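The Planner That Learned to Take It Back
April 28, 2019
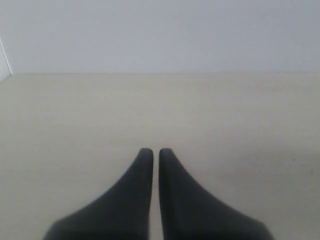 Gripper fingers nearly closed over a bare tabletop, as seen from the wrist.

Benedita Mendes has spent 3,000 hours of her working life, by her own bitter estimate, waiting for a motion planner to admit it was stuck. Her answer is Undow, the recovery layer she writes at Stetirix with Cristóvão Pinheiro. It keeps the last 60 states of an arm and, when a plan fails, backs out along them.

"People hear 'undo' and think of a text editor," she says. "A text editor has never knocked over a lamp."

Pinheiro handles perception, and has opinions about tables. A plain one gives his depth estimate very little to hold on to. "I get a lovely smooth surface that may be six millimeters too high," he says. "The planner believes me. It's very trusting."

The first version, released in September, believed him so completely that it retreated from contacts that hadn't happened. Mendes calls this "the nervous release." The current one wants three bad readings in a row before it reverses.

Why three? "Two was jumpy and four was rude," says Pinheiro. Mendes says they tried it on the Torres setup and stopped arguing.

Next is logging. The present format is readable by both its authors, on a good day. "Mostly by me," says Mendes.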